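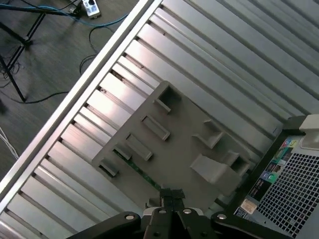
Bivwood Barbell, platform area check, November

Rack 1: uprights and pins OK. Rated to 300 kg, label readable.
Rack 2: left safety arm bent — do not use until the Eletti part is fitted.
Bars: 13 checked. 2 have loose sleeves, tagged and pulled.
Collars: OK. One pair missing.
Deadlift platform: mat lifting at the back corner. Re-glue.
Bench (Barajas): pad bolts tightened.
Chalk bowl: cracked, replaced.
First aid box: low on tape.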